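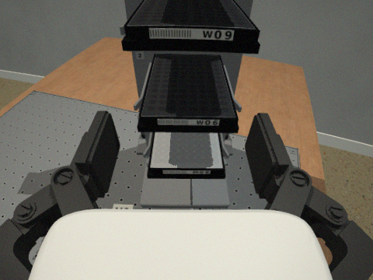 For my textiles project I wanted to find out whether a complete beginner (me!) could finish a cross-stitch sampler from a kit in one January, and whether a cheap kit was any harder to work than a dear one. I bought two: the Turonine bird sampler, which is counted, and the Fistison one with the pattern printed on the cloth.

I started with the Turonine. It took me 20 evenings and I unpicked the same wing twice, as I'd gone over two threads of the linen in one row and three in the next. Washing the finished piece was the scary bit, but the red didn't run at all.

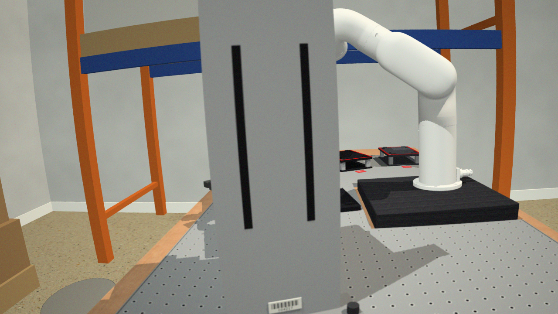 A reply to my post on the Zidholm stitching board said I should have run a tacking thread down the middle both ways before I put in a single cross, and that six strands was far too thick for that linen anyway. Fair enough! I'd used the floss straight off the card without splitting it, so my first bird is a very chubby bird.

The Fistison went much faster, 5 evenings in all, and I split the floss this time.

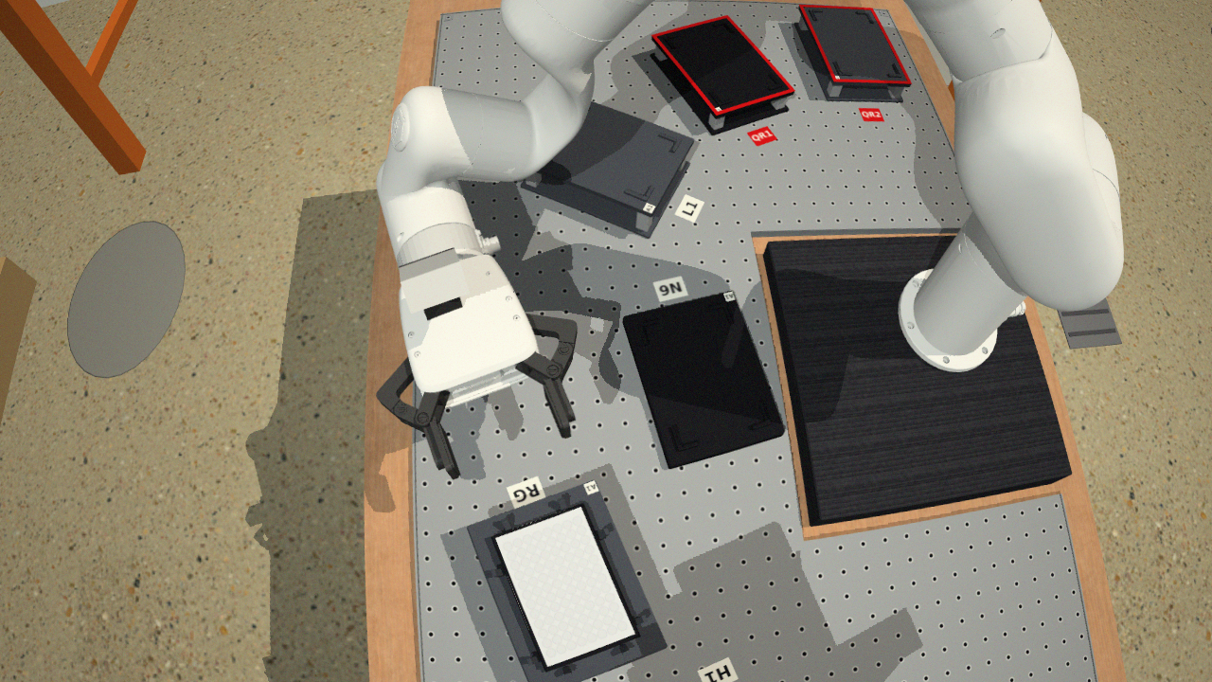 I still liked it less, mind you. The blue dots showed between the stitches until I soaked it, and the backing was so floppy that I had to keep tightening the hoop. I've got 41 skeins left over now, so next I'm trying the Østergaard alphabet, on proper evenweave.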